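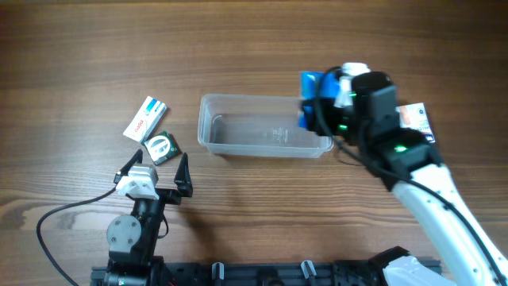
Home Datasets Tools Docs Contact

# Jisska: small packages into a tub, two arms, remote control

Jisska is a set of recordings made by remote control with two robot arms on one table. The task is simple to say: take small packages from the table and put them in a clear plastic tub. We use it to train and compare policies that learn from demonstration. This file describes version 2, released on 2 February 2024.

Maintainer: Pin-yu Kuo, Priltance

## What is inside

The set has 1,105 episodes. Each episode is one folder with:

- joint positions of both arms, and the opening of both grippers
- the commands which the operator sent, with their own time stamps
- video from the head camera
- a short text file with the instruction in English

The commands and the measured positions are not the same thing. The arm always follows a little behind the hand of the operator. If you train on commands, please do not mix them with measured positions in the same column. We made this mistake in version 1 and the policy learned to close the gripper too early.

## The task

At the start of an episode the tub is near the middle of the table and the packages are placed by hand. The packages are flat cartons, small packets and similar light things from a pharmacy or a kitchen shelf. They may touch or overlap each other. We did not forbid this, as it happens all the time in real drawers.

The operator may use the left arm or the right arm for any package. Usually the nearer arm does the work, but there is no rule, and some operators prefer one side. The field `arm_used` tells you which arm closed on the package first. An item passed from one gripper to the other has the value `both`.

An episode ends when the operator presses the pedal. It is marked `success` if all packages named in the instruction are in the tub and both grippers are open.

## How the recordings were made

Three operators took part. They sat behind the arms and moved a pair of smaller leader arms, and the large ones copied the movement. The remote control software is Woldemariam, with our changes in the folder `patches`. Each operator practised before the first recording, and the practice episodes are not included.

We asked the operators to:

- move at a calm speed and not stop in the air without need
- hold the package above the tub before opening the fingers, and not throw it
- let a failed grasp stay in the recording and try again

The last point is important for us. Recordings where everything goes well teach very little about recovery. Episodes with a second try have `retry: true`.

## Known problems

- In 11 episodes the command log stops before the video does. They are listed in `short_logs.txt`. You can use the video, but not the actions.
- The arm that does the grasping often hides the package from the head camera – sometimes also a part of the tub. The view alone is then not enough to know if the package is held well. Look at the gripper opening too.
- The tub is transparent and the table has a strong wood grain. Depth estimated from the colour video is poor at the walls of the tub. We do not provide depth.
- The two arms do not look the same from above. A model trained on mirrored video will see arms that do not exist, so we advise against left–right flipping.

## Loading

The reader is in `tools/read_episode.py`. It needs Python and NumPy. Users of Rorkon can import the folders directly, but must set the action source to `command` by hand, as the default is `measured`.

## Changes from version 1

Time stamps are now per device. The field `arm_used` is new. Wrong instruction texts were corrected where we found them – if you find more, please send the episode number to the maintainer.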